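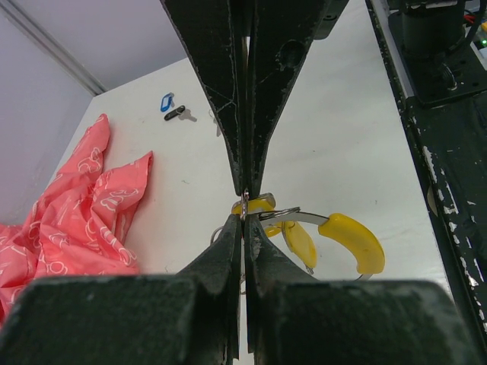

Mar 24, 2023

1/ Notes on the Sarmiento reissue, Brasholm pressing. Two discs, 45 rpm, cut from the flat tapes. Side A runs 15 minutes, so the level is generous.

2/ Bass is mono below 100 Hz. The 1979 cut wasn't, and cheaper cartridges mistracked on the title song.

3/ Yolanda Llorente's lead vocal sits 2 dB higher than on the Zerley CD. Sibilance is controlled. No audible limiting on the horns.

4/ My copy is no. 197. Disc two has a slight edge warp, colour of the vinyl is a translucent grey. Surface noise is low after one clean.

5/ The Primbridge live take on side D is from a cassette. Hiss throughout, pitch corrected, fade moved earlier. I'd have left the fade alone.

6/ Second run is due in May, black vinyl only, same lacquers. Matrix numbers to follow once I've checked side C under a better light.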